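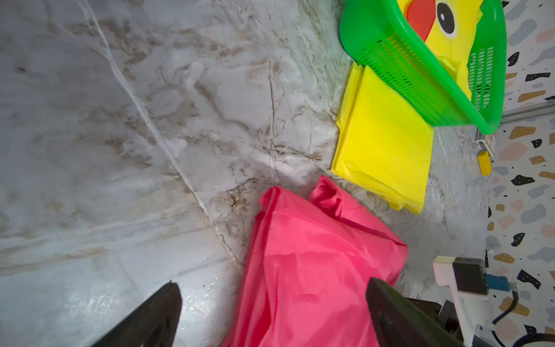
Last changed: March, E. Won

Gurkberg floor arm: setup and upkeep

Gurkberg is the arm we use for floor-level picking at Sistberg, mostly plastic sheets and other soft items that don't hold their shape. This page covers the gripper, the wrist camera and the cable, and is kept by Eun-seong Won. The controller and the base have their own pages.

Wrist camera view, marble floor. Pink sheet between the two black fingers, folded yellow sheet further out, green basket against the speckled wall.

Fingers

The fingers are a matched pair from Gundico. We change both together, even when only one is worn. The current pair went on at 2,615 cycles on the gripper counter. Take the old ones off with the jaws fully open and the arm powered down, wipe the seats, and fit the new ones finger-tight before you square them up. Final tightening is done with the jaws closed on the 2 mm shim. If the tips meet before the backs do, loosen and start again.

Thin plastic is hard on the tips. It drags grit in with it, and the grit polishes the contact face until the sheet slides out. A wipe with a damp cloth at the end of each session is enough most of the time. Don't use solvent on the tips, as it leaves them slick until the next morning.

Camera

The camera should see both fingertips along the bottom of the picture with plenty of floor beyond them. If one finger has crept out of view, the mount has turned. Loosen it, bring the view back, tighten it and run the colour check before picking anything.

Glossy floors throw glare back at the camera. The pale patch at the lower left of the marble is typical. We lock the exposure for a session and leave it alone, even if the light in the room changes a bit. Water drops on the floor can glint too, and there are a few beside the left finger, so mop up before a run and give the lens a look while you're down there.

Cable

Leave a loose loop at the wrist. With the wrist turned as far as it goes each way, the cable shouldn't pull tight or rub on the housing. The first cable lasted 376 hours and failed at the connector, where it had been tied down too hard. Ha now does the tie-downs and marks the sleeve with a paint pen so you can see if anything has slipped.

Approach height

Marble and tile are less forgiving than the bench mat. Set the floor height again whenever the arm moves to a different room, by bringing the closed tips down slowly onto a sheet of paper until it just drags. Six touches in different spots, then use the highest reading. For crumpled sheets, aim at a raised fold. Flat folded ones need a slower approach and a wider opening.

Still to do

Spare connector ordered, not here yet. Finger seats to be checked for wear at the next change. The shim lives in the top drawer, please put it back there.

Sistberg floor arm pages | Contact: Eun-seong Won | © Sistberg | Back to top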